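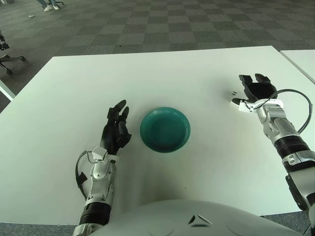 Fig. 6. A teal-green bowl on a white table.

6. Preparing walk lists for a district

In this section you will make the walk lists for one electoral district and send them to the phones of your canvassers. You must have the Organizer role in Camine. If you have only the Canvasser role, you can see the lists but you can not cut them.

6.1 Before you start

Have the voter file from your county or city election office ready on the computer. The file must be in CSV format, with one voter in each row. Check that the columns for street, house number and precinct are filled. Camine accepts the file also when the phone or party column is empty.

Caution: Rules for the use of voter data are different in each state. Read the conditions which came with your file, and do not upload a file that was given to another campaign.

6.2 Importing the voter file

1. Open Camine and choose Districts, then New District.

2. Type the name of the district as you want the canvassers to see it. In this guide's test account the district has the name Londik.

3. Press Import and select your file. The import of a small file takes some seconds. A file of a whole state senate district can take much longer, and you can close the window during this time.

4. When the import is ready, read the line Rows Accepted. In the Londik test file it shows 2,423 voters.

5. If there is a number at Rows Refused, press it. A table opens with the refused rows and a short reason for each. The most frequent reason is a missing house number. Correct the rows in your own file and import the file again – the voters who are already in the district will not be doubled.

Note: Voters who are registered at the same address are put together in one household. Apartment numbers must be in their own column, otherwise a complete building becomes one household.

6.3 Cutting the lists

6. Choose Map. Every household is shown as a gray dot.

7. Press Draw and make a line around the streets which belong together. End the line where you began it. The dots inside turn blue and the number of doors appears at the top.

8. Look at this number before you save. One pair of canvassers can usually not finish a list of more than 149 doors in an afternoon. In hilly areas, or where the houses stand far apart, make the list smaller.

9. Do not draw across a precinct border if your campaign reports results by precinct. You can switch on the borders with the button Precincts.

10. Give the list a number and press Save. The numbers do not need to follow each other. In the test account the list for the streets near MacRitchie Park has the number 204.

Caution: Deleting a list also deletes the answers that were not yet synchronized from the phones. Ask your canvassers to synchronize first.
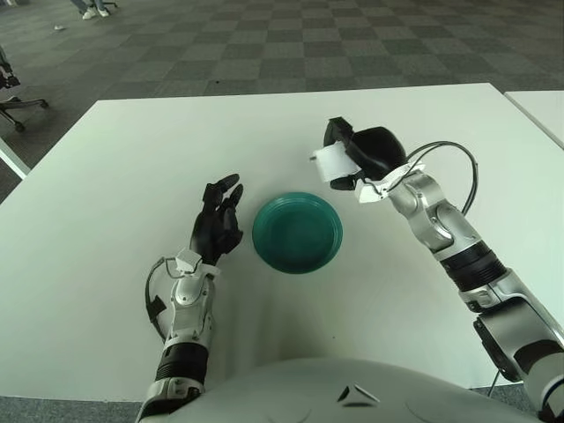 6.4 Giving the lists to canvassers

11. Choose People and select the canvasser. To select a pair, hold the first name until a check mark is shown, then touch the second name.

12. Press Assign and choose the list. Both phones receive it the next time they are online.

13. Ask the canvasser to open the list once at home, where there is a good connection. The map is then stored on the phone and works also without signal.

A list can be assigned to at most 2 phones. If a third person wants to walk with the pair, she or he can come along but can not enter answers.

6.5 Changing the script

The script is the text the canvasser reads at the door. You find it under Districts, Script. Changes are sent to all phones at the next synchronization, also to those who are in the street at this moment. We recommend to change the script in the evening.

Questions with the type Support Level should stay in the script. If you remove one, the answers collected until now are kept, but they do not appear any more in the Zisa report (see section 8).

Section 6 last changed 22 Nov 2020. Text: Sheena Shearer. Checked by: Angus Laing.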